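手首マーカーで集めた「人の手本」、ロボットの書類整理は37%から上積みなるか Fleltitzの報告に残る疑問

2025年11月13日

ロボット向け学習データを手がけるFleltitzは、人が机の上の書類を片づける動作を記録し、双腕ロボットの学習に使う手法「Rurkon」の結果を公表した。作業者は両手首に四角いマーカーの付いたバンドを巻き、頭の位置のカメラで手元を撮る。ロボットを遠隔操縦して手本を作る従来のやり方より、はるかに速く集まるというのが同社の主張だ。

集めた記録は2000本。このうち手首の位置が最後まで途切れずに復元できたのは686本だった。報告書はこれを「十分な量」と書くが、裏を返せば半分以上が学習に使われていない。捨てた記録にどんな動作が多かったのかは示されておらず、手が重なる場面や紙の下に指を入れる場面ばかりが抜け落ちた可能性も否定できない。

評価の対象は、散らばった紙を集めてそろえ、トレーに入れるまでの一連の作業。遠隔操縦の手本だけで学習した場合の成功率は37%で、Rurkonの記録を加えると40%になったという。差は3ポイントにとどまる。試行回数は本文にも付録にも見当たらず、ばらつきの幅も書かれていない。これで「人の手本が効いた」と言い切るのは、かなり気が早い。

比較の組み方にも引っかかる。Rurkonの記録を加えた側は学習時間も長く取っており、伸びた分がデータの中身によるのか、単に長く学習させたためなのか区別がつかない。別の手法Ogilvieとの比較表もあるが、こちらは使った机も紙の種類も違う。並べて優劣を論じるには無理がある。

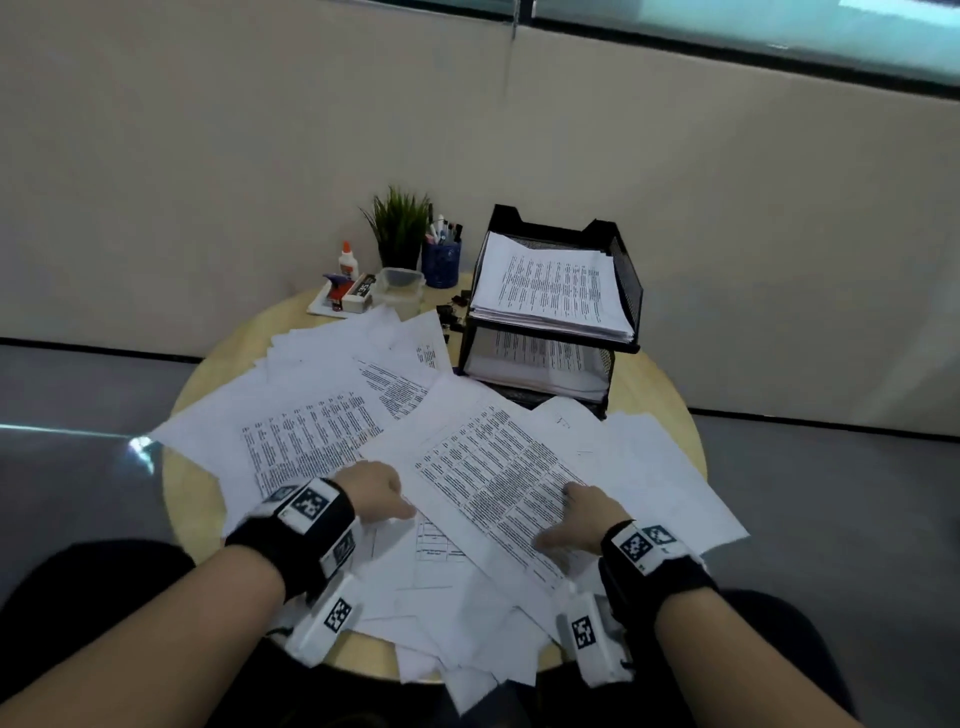

手首の位置さえ分かれば、ロボットは指の使い方まで学べるのか。
今回の報告からは読み取れない。マーカーが与えるのは手首の位置と向きで、指の動きは映像からの推定に頼っており、その推定の誤差は公表されていない。

紙は薄く、重なり、滑る。一枚だけをつまむか束ごと押さえるかは指先の加減で決まる部分が大きく、手首の軌跡をいくら正確になぞっても補えない。報告書もこの点を「今後の課題」として一行触れているが、課題というより手法の前提に関わる話だろう。

評価用の机と作業手順を提供したTrodoraは、来年2月に同じ条件での再試験を行うとしている。使わなかった記録の内訳と試行回数をその際に公開するかどうかについて、Fleltitzは「検討中」と答えるにとどめた。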